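I bought the Lomell round table in July to replace a rectangular one that was too long for our kitchen. It's been in daily use since then, with two adults, one kid and a lot of homework, so I think I can give a fair account of it now.

**Size and seating**

The shop lists it as a table for 4, and that's accurate. Four dinner plates fit with a serving dish in the middle. A fifth person can squeeze in if everyone likes each other, but there's no room left for a water jug. If you often have people over, get the bigger size. I measured our kitchen with newspaper taped to the floor before ordering and I'd recommend doing the same. A round table needs space on every side or the chairs are always in the way.

**Delivery and assembly**

It came in two boxes. The top is heavy and you need a second person to turn it over. My neighbor Efthymia Lambrakis helped, and the whole job took us 80 minutes, including the time we spent looking for a washer that was still in the bag.

The base goes together with 22 bolts. The instructions are drawings only, and step 4 shows the cross brace upside down. If the holes don't line up at that point, flip the brace. The hex key in the box is soft and started to round off before we finished, so use your own. Don't tighten anything fully until the base is standing on a level floor.

**Stability**

On our floor it doesn't rock. Each foot has a screw-in leveler, and I had to turn one of them out a little. After the first month I went around all the bolts again and a few had loosened. They've stayed tight since.

Leaning hard on the edge makes the top dip very slightly. It's a center base, so that's to be expected. I wouldn't let anyone sit on the edge.

**The top**

The grain is strong, much stronger than on the small color sample they mailed me. I was hoping for something quieter. My wife liked it right away and I've gotten used to it. It does hide crumbs, which can be good or bad depending on who's wiping.

It reflects light more than I wanted. We ended up moving the ceiling lamp a foot toward the wall, and that helped at breakfast when we have it on.

I oil it with Camovura, the one in the flat can. It goes on thin and needs a night to dry. I've done this twice. The store sells its own care kit for more money and I haven't tried it.

Marks so far:

- One pale ring from a hot mug, mostly gone after oiling
- A fork scratch near my son's seat, still there
- Blue marker, came off with dish soap

**Compared with the Entili**

Loukia Dimitriou, who sold me the old table years ago, has the Entili round table at home and let me look it over one Sunday. It costs less and weighs less. The edge is thinner and sharper, and hers wobbles when someone cuts bread on it. The finish is flatter, though, and if you don't care for a busy grain it may suit you better.

**Would I buy it again**

Yes, at the sale price. At full price I'd look around more. I'm taking off one star for the drawing in step 4 and the hex key. Customer service did answer my email about the brace and said the sheet would be corrected, so newer boxes may have the right one.

One last thing for anyone ordering: the chairs shown on the product page are sold separately, and the seat height they list doesn't include the cushion.
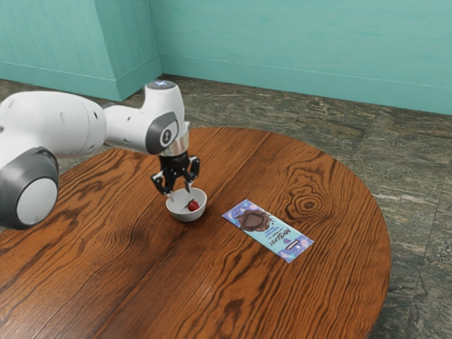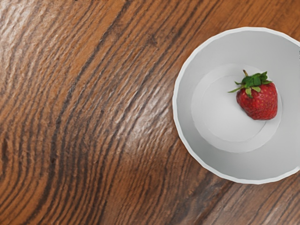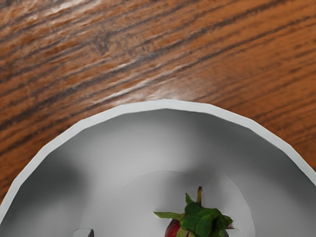

*Round wooden table, three views.*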